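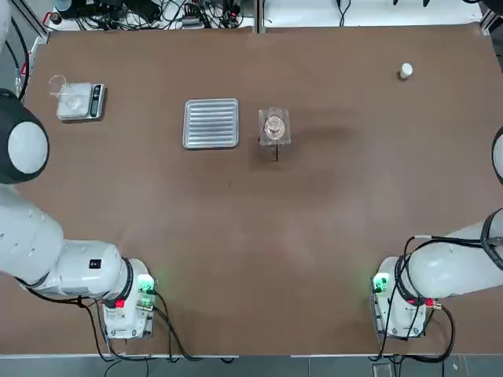

Well, the rumours were right. Gremus is closing early. The producers told the cast after the matinee and by teatime I had three texts about it, all in capital letters. The last performance will be at the end of July, when it was supposed to run right through to Christmas.

I'm gutted, and I'm also not very surprised. The Sandombridge Theatre has 900 seats and I've been twice in the past month, and both times I could have put my coat, my bag and my feet on the ones around me. (I only did the coat.) A musical about a lighthouse family was always going to be a hard sell in the middle of winter, especially with that poster. Who signed off on that poster? It looks like an ad for life insurance.

But oh, the singing! Noemi Strickland in the second act, alone on the stairs with nothing but a cello under her, is the best thing I've heard in a theatre in years. She took a breath before the last verse and the woman beside me grabbed my arm. A complete stranger! We shared my Maltesers after that. I really hope someone gets that number on a proper recording before the set goes into a skip. Ignacio Tillman, who wrote the score, told the stage door crowd that he'd "love to do an album if anyone's got the money", so if anyone's got the money, please ring him.
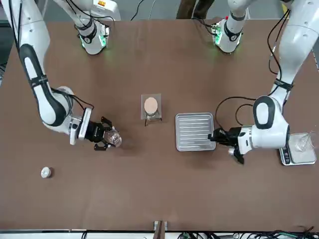 As for Noemi, don't go worrying about her. She's already signed for the new season of Plarkumthorpe, playing Myrtle Haverford's long-lost daughter, and rehearsals start two weeks after Gremus finishes. Myrtle has been running that show as the wicked publican for so long that I can't imagine anyone standing up to her, but if someone's going to, I'd put my money on Noemi. The word is they've written in a singing scene at the pub piano. Yes please.

Alaric Sorensen is the one I feel for. He gave up a steady radio job to play the lighthouse keeper, and he's been terrific in it, all gravel and sideways looks. I haven't heard what's next for him. Ezekiel Zamora is directing the Bunnag revival in the spring and still hasn't named his lead, and they worked together years ago on that odd little play with the umbrellas, so I'm crossing my fingers.

If you've got tickets for August or later, the box office says refunds will go back to your card automatically, or you can swap to an earlier date. I'd swap. There are 5 Saturday-style late shows still to come, starting at 9 pm, and the upstairs seats are going cheap. I'll be at the last one with a fresh box of Maltesers and far too many tissues.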